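Skakden side table, reddish-brown gloss
Home > Dining > Tables > Skakden

Code: 819
In stock, sent out flat
Updated January 3, 2019

I've sold a fair few tables from this little shop and the Skakden is the one I ended up keeping for myself. It's a proper wooden top with a high shine on it and a wavy grain that runs all over the place, and no two tops come out the same. If you're after something plain and matt, have a look at the Olia instead, you'll be much happier with it. But if you like a warm red wood that catches the light, read on!

The top and the finish

The colour gives people the most trouble when they're ordering. On some screens it looks brown, on others nearly orange, and in my own dining room it manages both before lunch. I'd call it reddish-brown and leave it there. If you're matching it to chairs you already own, please ask me for a sample piece first (they're free, I just ask for the postage) and put it in the room where the table's going to live. Kristýna Vaněk, who does our finishing, mixes the stain herself and she'll do a slightly darker batch if you ask nicely and don't mind waiting.

The gloss is a wipe-clean one. Juice, tea, bits of squashed tomato, all of that comes off with a damp cloth and a dry one after it. What it doesn't like is anything hot put straight down on it, or those scratchy green pads. Fingerprints do show, I won't pretend otherwise, especially with a window opposite.

How I use mine

It's ended up as our fruit table, really. Everything gets tipped out on it when the shopping comes in — small oranges, cherry tomatoes, whatever little yellow things looked good that week — then sorted and popped into clear tubs for the fridge. A big flat top is so much nicer for that than a crowded worktop, and there's space left over for the cartons and trays while you work.
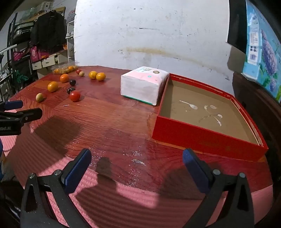

Fruit out on the shiny top, with a clear tub at the back

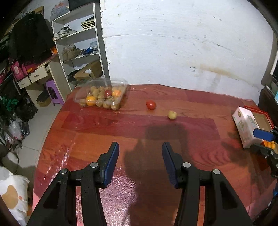
One thing I'd say about round fruit is that you want the table dead level. Mine had a slight lean for the first month and I was forever chasing tomatoes across the floor. There's an adjustable foot on each leg, you just turn it by hand, so do that before you put anything on top and save yourself the bother.

Sizes and bits

Height: 72 cm
Length: 200 cm
Width: 60 cm
Top: solid wood, gloss finish
Legs: screw-on, with adjustable feet
Assembly: two people, and a screwdriver you actually like

Yes, I know 200 is long for something I call a side table. Chelsea Whiteley, who packs the orders, has been telling me to rename it since August. It's the narrow width that makes it a side table to me, it'll sit along a wall and still let you get past with a tray. If you need something to seat six people for dinner, the Michalík is wider and sturdier and I'd honestly steer you there.

Looking after it

Wipe up spills when you see them. Dry it afterwards or you'll get streaks. Twice a year I go over ours with Tatard polish, the one in the small tin, and a soft cloth (an old T-shirt is perfect). A little goes a long way, and if you put on too much it goes smeary and you'll be buffing all afternoon, ask me how I know. Keep it out of strong sun if you can, the red does fade a bit over the years.

Delivery

It comes in two boxes, top in one and legs in the other, and they don't always turn up together, so don't panic if you've got four legs and no table! Please open the big box lying flat and check the corners while the driver's still there. Any knock or scratch, send me a photo and I'll sort out a new top.

Returns are fine within 60 days as long as the legs haven't been screwed on. Sample pieces don't need to come back, people seem to use them as coasters.

Goes with: Skakden bench, Olia stool, Tatard polish small tin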